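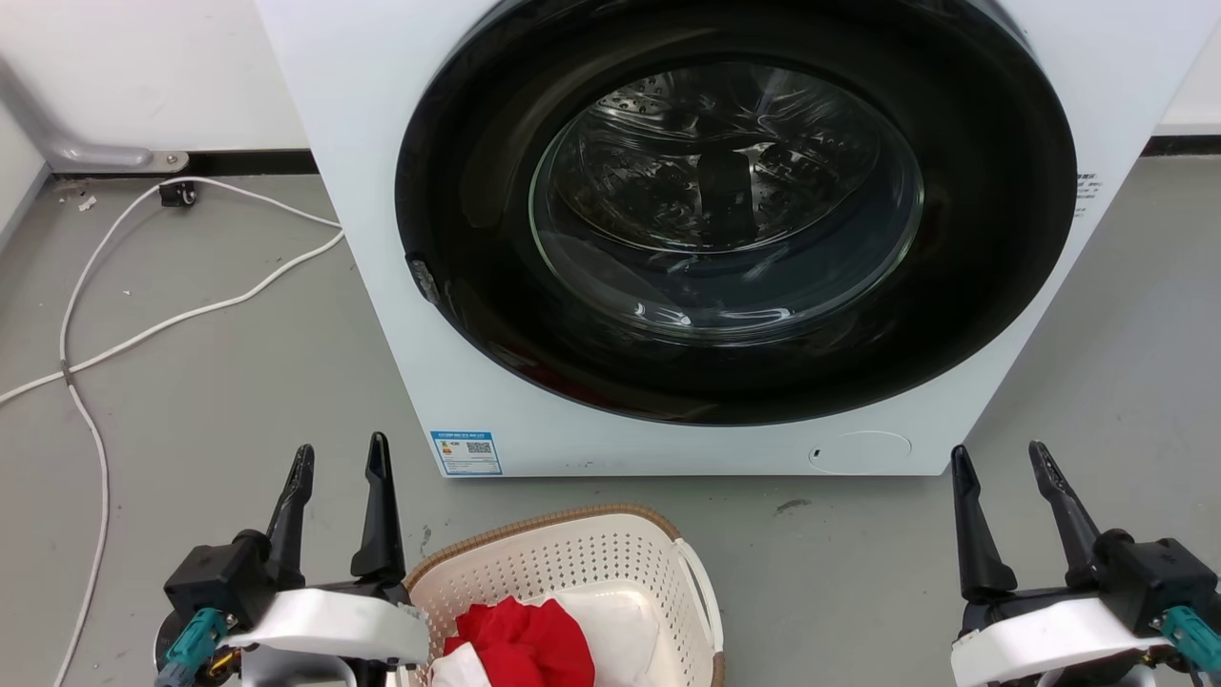

Chapter 7
Records, Firsts and Other Claims

Key terms: supported attempt, unsupported attempt, start point, self-report, witness log, track file

Adventure sport runs on claims. Somebody is the fastest over a route, the first to row a stretch of water, the youngest to finish a race most people have never heard of. These claims appear on book covers, in sponsorship pitches and on the slides of paid speakers. Very few of them have been checked by a person with no stake in the answer.

Most athletes aren't lying. Still, the usual ways of recording long outdoor efforts are weaker than they look, and a student of sport should be able to say where the weak spots are. Readers who come to this chapter from track and field will find the standards loose. They should.

7.1 The Flerkdale Traverse

Take the Flerkdale Traverse, a hill route that its guidebook gives as 300 miles. The route has no marked path for much of its length, and the finish is a parking lot. In one January, two runners each announced a winter record. The first carried all her own food. The second was met at road crossings by a van. Both used the word "unsupported" in their press material. The second team explained that the van had supplied "only hot drinks and dry socks."

A further problem came out when the first runner's track file was posted. It showed 299 miles. Her supporters said the watch had lost signal in a gorge. Her rival's supporters said she had cut a corner. The file itself could not settle the matter, as it showed a straight line between two points on either side of the gorge, and a straight line is what a watch draws in both cases.

The watch was a Tevix, and much was made of this online. The brand hardly matters. Any device that fills in missing points will produce a tidy line, and a tidy line looks like proof to people who want it to be.

7.2 Who keeps the list?

For a road marathon there are measured courses, officials and a rule book. For the Traverse there is a web page. Pallavi Rathore, who kept that page for several years, accepted a claim if the runner sent a track file and the names of two witnesses. She has written that she telephoned witnesses when she "had a bad feeling," and otherwise did not. That is a fair account of how many lists work - and it is a long way from what the public imagines when it hears the word "record."

Compare the Viklund Crossing, where the climb is given as 2319 feet in one source and left out of the others, or the Mallance 100, a race whose name is often taken as a measurement. Its organizers have never said whether it stands for miles or kilometers on the present course, which has been moved twice.

7.3 Questions to put to any claim

Where did the effort start and stop, and who chose those points? What help was given, and by whom? Who holds the original data? How many people have tried the same thing under the same rules? A "first" that only one person has ever wanted deserves less applause than it usually gets.

Section 7.4 applies these questions to ocean rowing, where witnesses are scarcer still and the start line can drift.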